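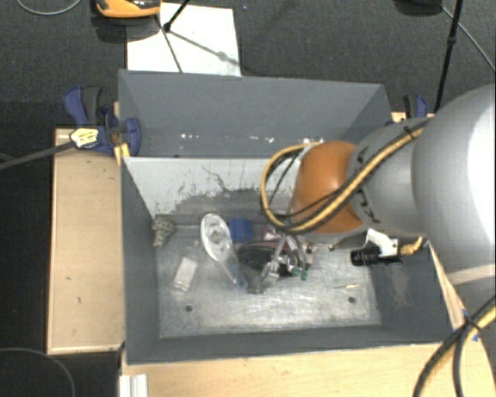 Speaker notes - home fire safety talk, parents and grandparents night
Porinero Community Room, 21 Jul 2025

Open: thank them for coming, restrooms down the hall, exits are the one you came in and the one behind me. Point at both. Ask who looked for the exits when they walked in. Wait. Let them laugh.

Ask next: who has a smoke alarm at home? All hands. Who pushed the button this month? Fewer hands. OK that's the talk, we could go home now.

SLIDE 2 - what tonight covers
Alarms, getting out, kids and the kitchen. Not doing car seats tonight, there is a sheet on the back table with the Jesley clinic times. Somebody will ask anyway. Send them to the sheet.

SLIDE 3 - alarms
One in every bedroom, one outside the sleeping area, one on each floor, basement too. Basement gets forgotten.
Test once a month. Hold the button till it sounds.
Whole alarm gets replaced at ten years. Date is on the back. Most people have never looked at the back - ask them to go home and look.
If it chirps, don't pull the battery and stick it in a drawer. Change it right then.
Cooking sets it off? Move it further from the stove, don't take it down.

(Play the alarm sound here. Warn them first!! Last time a baby in the second row was asleep.)

SLIDE 4 - will your kids wake up
Big one, slow down here. Lots of children sleep right through an alarm. Parents never believe it till they try it. Tell them to try it one night, after the kids have been down an hour or so. Tell the kids that week that a practice is coming, so it's not a scare.
If a child doesn't wake, a grownup gets that room in the plan. Write it down. Decide which grownup.

SLIDE 5 - the plan
Hand out the floor plan sheets now, pencils in the coffee can. Give them five minutes. Walk around.
Every room, two ways out. Door and window usually.
Can the child open that window? By themselves? Painted shut counts as no.
Meeting place out front. Tree, mailbox, neighbor's porch. Something that doesn't move, so not the car.
Once out stay out. No pets, no phones, no favorite blanket. Say this one twice.
Call 911 from outside.
Apartment people - stairs, never the elevator. Know your floor's second stairwell. The Talavera building folks will be here I think, theirs is at the back by the laundry, worth mentioning.

SLIDE 6 - practice
Twice a year minimum. One in daylight, one after dark.
Get low and go. Get a kid up front to show the crawl, they love it. Elbows and knees, nose down.
Back of the hand on the door. Hot - leave it shut, use the window. Cool - open slow.
Close doors behind you. Close bedroom doors at night too. A shut door holds back heat and smoke and buys time. Show the two room photos from the training burn, door open and door closed. Don't talk over them, just leave them up.

Hiding. Little ones hide from smoke, under beds, in closets. Also hide from us, the mask and tank look scary. Put the mask on here, take it off, put it on again. Let anyone who wants to come touch it after.

SLIDE 7 - kitchen
Three foot kid-free zone around the stove. Tape on the floor works.
Pot handles turned in.
Pan fire: lid on, burner off, leave it alone. Never water. Never carry it outside.
Stay in the room when you fry. If you leave the room turn it off.
Stop drop and roll is ONLY for clothes on fire. Kids mix this up and do it when the alarm goes off.. ask one what it's for and see.

SLIDE 8 - matches, lighters, candles
Up high, locked if you can. Lighters are not toys and don't use one to amuse a toddler.
Teach: if you find one, don't touch, tell a grownup.
If a child has been playing with fire, call us. No one is in trouble. We have a program and it's free.
December is our bad month for candles. Blow out when you leave the room or go to bed. Battery ones are fine.

SLIDE 9 - numbers, keep short
Roughly 3,240 homes in the district. We have 100 alarms to give away this round, sign up sheet by the door, we come put them in. 30 go to the Flarska Road end first, older houses. Rest is order of sign up. Renters - ask your landlord first but sign up anyway.

Homework: push the button tonight. Pick the meeting place on the drive home, let the kids choose it.

QUESTIONS - likely ones
Sleeping with an escape ladder upstairs? Good, but practice setting it up from a ground floor window frist.
Extinguisher? Yes if you know how to use it and your back is to an exit. Otherwise go.
Space heaters - three feet from anything, wall outlet only, off at bedtime.
Carbon monoxide - seperate sheet, back table.

Collect pencils. Stickers are in the blue tote, one per kid.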